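Home | Kitchen | Living Room | Laundry | Workshop | Search

Getting the Living Room Ready for a New TV Season

Posted 1/26/18 by Bianca Lazăr

The midseason shows are back, and in our house that means four people on one couch, two nights a week. These are the things I do before the first episode. Most take a few minutes and need nothing you don't already have.

Clean the screen the right way

Turn the TV off and let it cool. Wipe it with a dry microfiber cloth, top to bottom, with almost no pressure. If there are fingerprints, dampen one corner of the cloth with distilled water and go over the spot again. Never spray anything on the screen itself. Glass cleaner with ammonia will ruin the coating on a flat panel, and paper towels leave fine scratches that show up in dark scenes. Do the back vents too, with the brush attachment on low.

Remotes

Take the batteries out first. Rub the case with a cloth barely damp with rubbing alcohol, and run a dry toothbrush between the buttons. If a button sticks, a cotton swab with a little alcohol around its edge usually frees it. Look in the battery compartment while it's open. White crust on the springs can be dabbed off with vinegar on a swab, then dried well. Wear gloves for that.

I keep all three remotes in a loaf pan under the coffee table. A strip of felt in the bottom stops the rattling.

Lighting

A completely dark room is hard on the eyes over a two-hour premiere. Put a small lamp behind the TV or off to one side, where it won't reflect. We use a 26-lumen plug-in night light from Trerna behind the cabinet and it's enough. If you can see the bulb in the screen, move it.

Sound you can follow

Before you buy a speaker, try the settings. Look for "dialogue," "voice" or "clear speech" in the audio menu, and turn off anything called surround if all you have is the built-in speakers. Those often point down or backward, so pulling the TV forward a few inches on the cabinet can help. Check that it's still steady and can't tip. A rug on a bare floor takes out a lot of echo.

If your soundbar buzzes, put a folded dish towel under it. When the buzz stops, swap the towel for four felt pads.

Disc sets

I still buy the box sets. Wipe discs in straight lines from the center hole out to the edge, never in circles. Warm water and a drop of dish soap will take off jam. Let them air dry on a rack, standing up. For storage I dropped the plastic cases and went to sleeves. A Sekiguchi shoebox-size bin holds 49 of mine with the episode booklets, filed by show and then by season. Keep the bin off the floor and away from a radiator.

If the trays inside a box set have broken teeth, don't let the discs slide around loose in there. A coffee filter between each one works until you get sleeves.

Clearing the recorder

Go through the DVR before the season starts. Ours stops recording when it fills up, and we lost the second half of a finale that way last October. I delete until it is under 50 percent. Then I check each series recording and set it to run 8 minutes long. Two-part openers and anything following a live game tend to run over.

Snacks and the couch

Popcorn in deep bowls, one per person. Put a washable throw over the seat cushions and tuck it in behind with a length of foam pipe insulation so it stays put. For butter on upholstery, blot, cover with cornstarch for an hour, vacuum, then use a little dish soap on a damp cloth. Test it somewhere hidden first.

Comments

Dima Haddad: The pipe insulation works. I had some left from the basement and it holds the throw better than the plastic grips I bought.

Issa Haddadin: Does distilled water matter that much? I've used tap for years.

Bianca Lazăr: Issa, it depends on your water. Ours in Broststead is hard and leaves spots.

Sawsan Saab: What do you do about cords? My kids catch their feet on the one going to the lamp.

Bianca Lazăr: Sawsan, run it along the baseboard with adhesive clips. Don't put it under the rug, where it can wear through and you won't see it.
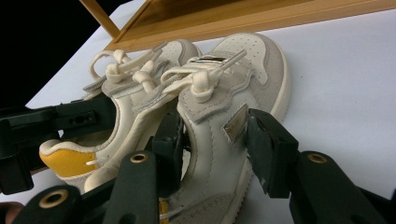

If the cord is too short to go around by the wall, move the lamp to the other side of the TV before you reach for an extension.

Contact | © 2018 | Back to top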